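드레스톤 놀이방 장난감·선반 안전점검표 (의견란 포함)

점검일: 2020년 12월 26일
점검자: 드리타 그르기치
확인: 하리스 부크체비치
대상: 놀이방 안쪽 파란 벽 구역, 2단 나무 선반과 그 주변 바닥
표기: 양호 / 보완 / 해당 없음

점검표를 받아 보시는 학부모님과 선생님들께 먼저 인사드립니다. 연말에도 아이들 데려다주시고 간식까지 챙겨 주셔서 늘 고맙습니다. 의견란을 짧게 쓰라는 말씀을 지난번에 들었는데, 쓰다 보면 자꾸 길어지네요. 바쁘신 분은 '보완'이라고 적힌 항목만 읽으셔도 괜찮습니다.

1. 선반 본체

1-1. 선반이 흔들리지 않고 똑바로 서 있는가: 양호
의견: 양쪽 옆판을 잡고 앞뒤로, 또 좌우로 밀어 보았습니다. 삐걱거리는 소리도 없었고 바닥에서 뜨는 모서리도 없었습니다. 그래도 아이들이 매달리면 이야기가 달라지니, 벽 고정 철물은 4월 점검 전까지 꼭 달았으면 합니다.

1-2. 합판 표면과 모서리에 가시가 없는가: 보완
의견: 칠을 하지 않은 밝은 합판이라 보기에는 참 따뜻하고 좋은데, 손바닥으로 쓸어 보니 오른쪽 옆판 윗부분이 조금 까슬까슬합니다. 옆판이 선반보다 위로 올라와 있어서 아이들이 지나가며 꼭 한 번씩 짚는 자리거든요. 200번 사포로 가볍게 문지르고 마른 천으로 닦아 주세요. 칠을 할지 말지는 다음 모임 때 이야기해요. 저는 지금 색이 마음에 듭니다만!

1-3. 앞면이 트여 있어 손이 끼일 곳이 없는가: 양호
의견: 문도 서랍도 없어서 편합니다. 꺼내기 쉬우면 도로 넣기도 쉽더라고요.

2. 장난감 진열 상태

2-1. 위 칸 돼지 인형류가 앞으로 쏟아질 염려가 없는가: 양호
의견: 분홍 돼지들이 한 줄로 나란히 앞을 보고 앉아 있는 모습에 들어서자마자 웃음이 났습니다. 간격까지 고르게 맞춰 놓은 정성이 보여요. 작은 귀와 코 부분을 하나씩 만져 보았는데 떨어질 듯한 곳은 없었습니다.

2-2. 아래 칸 자동차가 제자리에 있는가: 양호
의견: 모두 바깥을 향해 주차되어 있고, 왼쪽에 분홍색이 들어간 차들, 오른쪽에 주황색이 들어간 차들이 있습니다. 가운데 빈자리는 그대로 두셔도 됩니다. 바퀴 축도 돌려 보았고 헐거운 것은 없었습니다. 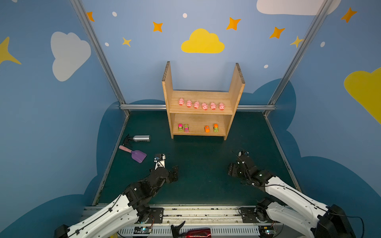
선반 위아래 칸의 정리 상태와, 선반 왼쪽 바닥의 분무기와 장난감 삽(3-1, 3-2항 참조).

3. 바닥

3-1. 바닥에 장난감이 떨어져 있지 않은가: 보완
의견: 분홍 손잡이에 보라색 날이 달린 장난감 삽이 선반 왼쪽 바닥에 놓여 있었습니다. 납작해서 밟으면 미끄러지기 딱 좋은 모양이에요. 삽은 모래놀이 통에 넣는 것으로 정해 두면 어떨까요? 지금은 삽의 자리가 따로 정해져 있지 않아서, 치우는 사람마다 다른 데 두게 됩니다.

3-2. 청소용품이 아이 손에 닿지 않는 곳에 있는가: 보완
의견: 이번 점검에서 제일 마음이 쓰인 항목입니다. 은색 금속 분무기가 삽 바로 뒤쪽에 옆으로 누워 있었어요. 안에 무엇이 들었든 분무기는 장난감 옆에 두지 말아 주세요. 검은 방아쇠 손잡이가 아이들 눈에는 물총처럼 보일 수 있습니다. 쓰고 나면 바로 높은 수납장에 올려 주시고, 내용물 이름표도 큼직하게 하나 붙여 주시기를 부탁드립니다.

3-3. 바닥면에 들뜨거나 찢어진 곳이 없는가: 양호
의견: 짙은 초록 바닥은 신발을 벗고 천천히 걸어 보며 확인했습니다. 선반 앞쪽은 특히 두 번 걸었어요. 걸리는 곳이 없었습니다.

4. 벽

4-1. 파란 벽의 칠이 벗겨지거나 가루가 묻어나지 않는가: 양호
의견: 젖은 흰 천으로 문질러 보았고 묻어나는 것이 없었습니다.

4-2. 벽에 튀어나온 못이나 압정이 없는가: 양호

5. 조치할 일

가. 옆판 윗부분 사포질: 벨리미르 믈라데노비치 선생님
나. 분무기 보관 장소 변경과 이름표 부착: 미모자 두미트레스쿠 선생님
다. 장난감 삽 자리 정하기: 다 같이, 다음 모임에서
라. 벽 고정 철물 구입: 토도르 카드리치 선생님 (관리 대장 1228번에 적어 두었습니다)

덧붙이는 말

미모자 선생님께서 아래 칸에도 돼지를 한 줄 더 놓으면 어떻겠냐고 물어보셨는데, 안전 면에서는 괜찮습니다. 다만 자동차를 좋아하는 아이들이 서운해할 것 같아서 저는 지금 배치에 한 표 드릴게요. 그리고 토도르 선생님, 철물을 사실 때 나사 길이를 꼭 먼저 재 주세요. 옆판 두께는 제가 다시 재서 대장에 적어 놓겠습니다.

하리스 부크체비치 확인 의견: 3-2항은 모임까지 기다리지 말고 당일 조치해 주십시오. 나머지는 점검자 의견과 같습니다.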